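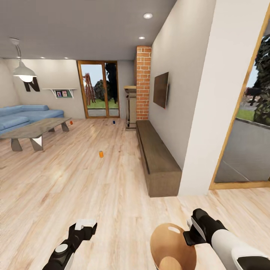
Simulation view: Dreser room model / Pitgate training desk

Two Arms, Three Cans: Automation Comes to Pitgate

Pitgate cleans and resets furnished rentals between guests. Since May, part of the job has been done at a desk, where our cleaning crew rehearses pickup work in software before any machine from Kanero gets near a customer's coffee table.

The picture is from the Dreser living room, one of 32 rooms in the practice set. Two orange cans and a dark blue one are on the floor, and the nearer orange one is the usual first assignment. The sofa is light blue, the letter on the wall is an N, and no guest has ever complained about either.

What has changed for the crew? Less bending, more sitting, and a good deal of arguing about what counts as tidy. People who used to clear a room on instinct now have to write down the order they do it in. The first written procedure for "pick up the cans" ran to 12 steps -- the old one was a look from the shift lead.

Nobody's hours were cut. Two cleaners moved to the desk half time, at the same rate, and asked for better chairs. The chairs are on order from Rolland.

Bathrooms are still done by hand. The crew has offered to automate those first.

Posted Saturday, November 17, 2018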